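### 3.2 Sampling and recording of household surfaces

Wear on dining surfaces was surveyed in Lirkness during April, following the procedure set out by Calloway for rented housing. Of 1,990 addresses on the register, 279 were drawn at random and 51 agreed to a full visit. Each tabletop was divided into a grid, and gloss was read at the centre of every cell with a Tondex meter.
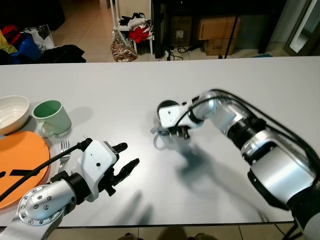 **Figure 4.** White tabletop with an orange plate.

Readings were taken before cleaning and again after a single wipe with plain water. Cells with visible scratches were kept in the sample, as leaving them out would have raised the mean gloss for older tables. Where a household covered its table at mealtimes, the type of cover was noted and the surface beneath it was measured in the same way.
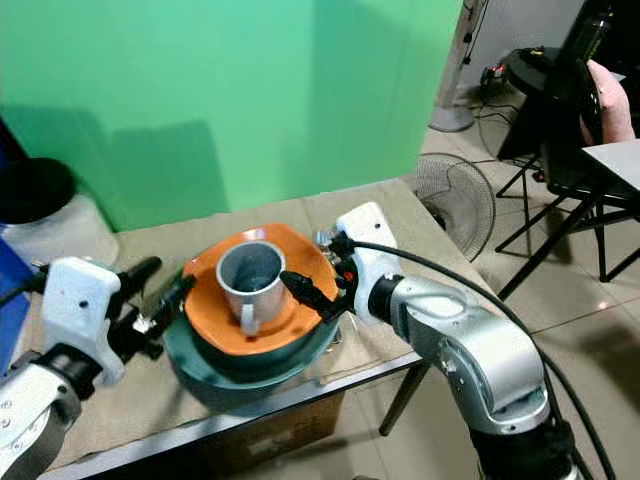
Covered tables were treated as a separate group in the analysis. Age of the table was reported by the householder and could not be checked in most cases, so it enters the model in bands of five years.

Bare wood posed a further difficulty. Gloss on matte boards lies close to the lower limit of the meter, and the Gwynne correction was applied to all such readings.

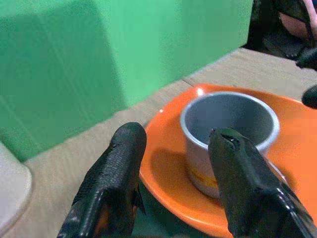 Cells crossing a joint between boards were read on both sides and the lower value retained. Lighting was held at 800 lux throughout. Repeat readings by a second observer are reported in Section 3.4.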